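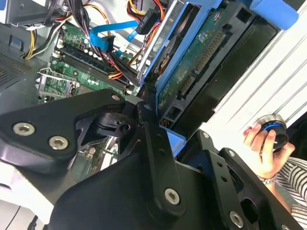
The arm, the open tower, and the blue SATA cable.

2 min read

Favmont dropped out again last night, 18 runs in. The arm stopped dead over the motherboard and the log filled up with 1000 copies of "joint 5 timeout," in case I'd missed the first one. I blamed the Onby driver and spent an evening rolling it back. Same fault. Then I swapped the joint 5 lead and it ran until breakfast, so I've apologized to the driver. The e-stop took two presses, though, and that one worries me. No hands in the case until it's replaced.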